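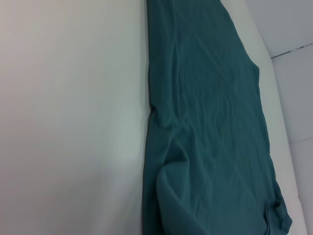

The Fernwood Cure

We use cookies to improve your reading experience. Accept all | Manage settings

My sister had the brochure out before I'd put my bag down. It was the glossy kind, heavy as a menu, and it said that the waters at Skudow had been restoring people for centuries. It didn't say which people, or restoring them to what.

"Eight hundred dollars," I said.

"That includes meals."

"What kind of meals?"

She turned the page to show me. There was a bowl with something pale in it and a sprig of something green on top. I've been married to a cook and I know what a bowl like that costs to fill.

Our mother was in the next room with the television up, pretending she couldn't hear. She'd had the cough since May. Two doctors had listened to it and both had told her it would go away in its own time, which I thought was a fair answer and my sister thought was an insult. So now there was Skudow, and a house there called the Fernwood, and a woman on the phone from the Fernwood who had told my sister that she could hear, just from the way she talked, that someone in the family was carrying a heavy chest.

"She could hear that from you," I said.

"She has training."

"Everybody who calls that number has somebody sick. That's why they call."

My sister folded the brochure shut. She has a way of closing things that makes you feel you've been put inside them.

I drove, because I always drive. Our mother sat up front with her purse on her knees and looked at the fields as if she might be asked to buy them. We stopped once, at a place called Rulov that was a gas station and a church, and she had a coffee and half of my sandwich and didn't cough once. I pointed this out. My sister said that was the air changing. We were still 20 miles away.

The Fernwood was a tall yellow house with a newer part stuck on behind it. The woman from the phone met us at the door. She took both of my mother's hands and looked into her face for a long time, and my mother, who had been a school secretary and could outstare a parent, looked right back.

"You've been very tired," the woman said.

"I'm seventy-nine," said my mother.

We got the tour. There was a room for sitting, a room for lying down and a room for breathing, although I noticed people were allowed to breathe in all of them. The water came out of a brass tap in the wall of the newer part. I asked how the spring got into the newer part. The woman said the water found its way. I said through what, and she said it was a very old path, and my sister stepped on my foot.

I tasted it. It tasted like water that had been near a nail.

After lunch - the pale stuff was barley, I'd guessed right - they wrapped my mother up. This was the main event. The cloths had been soaked in the water and then in an extract called Hou, and they went around the chest and the shoulders, and you lay still for an hour while the Hou drew things up. The woman had a whole cabinet of cloths, sorted by color. Blue-green was for lungs.

"Why blue-green?" I asked.

"It's the color of open breath."

"So if you used a yellow one?"

"Yellow is digestion," she said, kindly, the way you'd speak to a child near a stove.

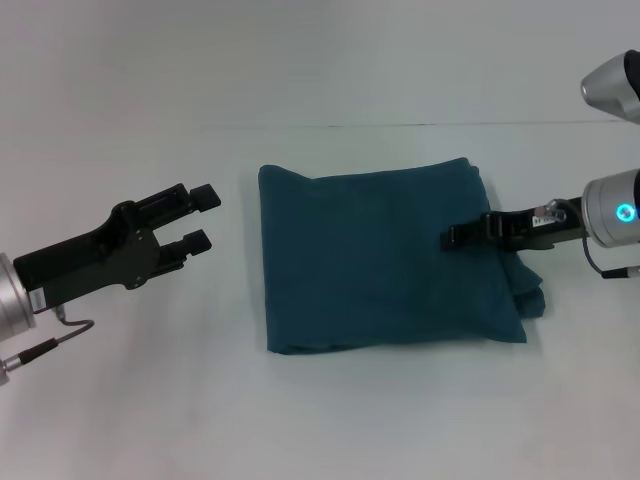 I sat in the hall outside with a magazine and tried to work out what it was I minded. It wasn't the money, since it was my sister's money. I think it was how nice they all were. You can argue with a crook. But the girl who carried the towels had warmed a pair of slippers for my mother without anyone telling her to, and the old man in the next chair told me he'd been coming for years and his knees were like new. Then he asked me to help him stand up.

I helped him. He weighed nothing at all.

"Like new," he said again, when he was up, and he held on to my sleeve until he had hold of the wall.

When the hour was over my mother came out pink in the face, with her hair flat on one side. My sister was standing right there with her hands together. The woman was there too, a step behind, wearing the look of somebody who has already read the letter.

"Well?" said my sister.

"I slept," said my mother.

"And your chest?"

My mother thought about it. She put her palm on the front of her cardigan and breathed in, all the way, and let it out. Nothing happened. No cough. My sister started to cry, and the woman laid a hand on her back, and over the two of them my mother gave me a look I'd known since I was six years old. It was the look she used to give me when an aunt had knitted something.

She coughed in the car. She waited until my sister was in the restroom at the gas station in Rulov, and then she rolled the window down and really let go, leaning over with her purse held against her ribs. It went on for a good while. I handed her a napkin from the glove box.

"You held that in all afternoon?" I said.

"Since the barley."

"Why?"

She wiped her mouth and looked toward the restroom door. "She drove all that way."

"I drove."

"You know what I mean."

The door opened and my sister came across the lot with a bag of peanuts, walking fast, smiling before she even got to us. My mother rolled the window up. She tucked the napkin in her sleeve.

"We could come back in the fall," my sister said, getting in. "They do a discount for the second visit."

"How much of a discount?" I said.

"I'd like that," said my mother.

I started the car. The cough went away a few weeks later, in its own time, and my sister told everyone at the funeral lunch for our uncle about the Fernwood and the blue-green cloths. She had brochures with her. One of my cousins asked me on the side whether there was anything in it, and I said it depended on what was wrong with you. He took that as a yes. He called them before the cake came out.

Search stories
Search for: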